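Tudar: a text collection of council asylum housing debates

README, last touched in February

Hello, and thanks for looking in. Tudar is a collection of public statements about where people seeking asylum get housed: council minutes, planning objections, letters to local papers, and the leaflets that come through the door when a hotel or an old barracks is being talked about. I began it because I kept losing track of who had promised what, and it grew a bit (my partner would say a lot) from there. There are 3475 statements in it now, each one in its own row with the place, the kind of speaker and where I found it.

What's in the folder

statements.csv is the main file and probably the only one you want. sources.csv tells you which meeting, newspaper or leaflet each row came from. notes.txt is me talking to myself about spelling, duplicate speeches and one very long evening with a broken scanner. You can skip it, but the bit on page numbering is useful if you want to trace something back to the printed minutes.

The columns

place - the council area, as it was named at the time. Two of them merged part way through and I've kept the old names.
speaker_kind - councillor, officer, resident, charity, landlord or press. No personal names for residents, ever.
text - the statement as printed, typos and all.
stance - my reading of it: for, against, mixed or unclear.
topic - housing, schools, health, policing, money, procedure or other.
source_id - matches sources.csv.

The stance column is the one people argue with me over, and fair enough! A councillor who says "we support these families but this is the wrong building" could go two ways. I put those under mixed. Procedure is a bigger topic than I expected, too. An awful lot of what gets said in these meetings is about who was told, when they were told, and whether the letter went to the right office.
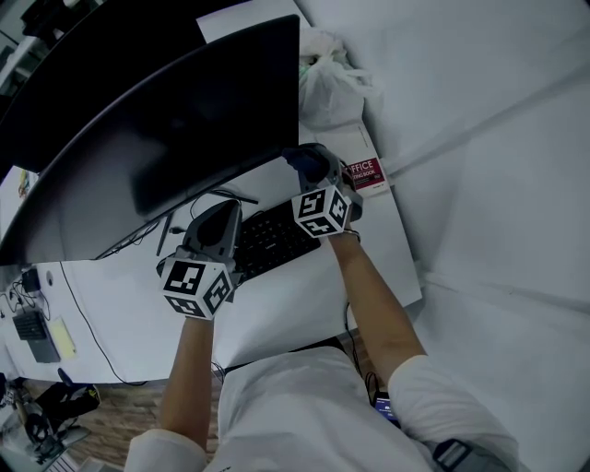
Roy Haworth wrote in to say that mixed is far too generous, and that half the speakers I'd filed there had voted against every site put in front of them. He wanted the votes set beside the words, so readers could judge for themselves. I think he's right that the votes matter, and there is now a votes.csv for the 12 meetings where a named vote was recorded. I haven't changed the stance labels to match, though. Stance is about what was said on the night, and I'd like it to stay that way.

Where it came from

Most of the minutes were on council websites in one form or another. The older ones were scans, which I ran through Fallik (a little text recognition tool) and then corrected by hand. Fallik is good with clean type and hopeless with anything in two columns, so if you spot a sentence that wanders off into next door's planning application, please tell me. The newspaper letters came from the Flillum archive, which lets you quote short passages but not whole pages. Long letters are trimmed, and the trimmed ones end with [cut].

The leaflets were posted to me or handed over at meetings. They lean heavily towards the against side, and I wouldn't use them to say anything about what a whole town thinks. People who are content with a plan don't tend to print leaflets.

Versions

Version 3 is the current one. Version 2 had a nasty bug where apostrophes turned into question marks, which made some quite firm statements look terribly unsure of themselves. If you've still got version 2, bin it. The row numbers changed as well, so go by source_id if you're matching old work to new.

Using it

Do what you like with it for teaching, research or reporting, so long as you say where you got it and leave the residents unnamed. Please don't go digging to work out who they are - some of them were speaking in public for the first time, and a few have had unpleasant post since.

If you're citing it, "Tudar, version 3" will do nicely.

Still to do

The Østergaard papers are sitting in a box by the stairs. They're minutes and letters from a residents' group, partly in Danish, and I need help with the translation before any of it goes in. I'd also like to split money into rents and council budgets, because at the moment it's a jumble. Corrections are welcome at any time, preferably with the source_id and the line you think I've got wrong.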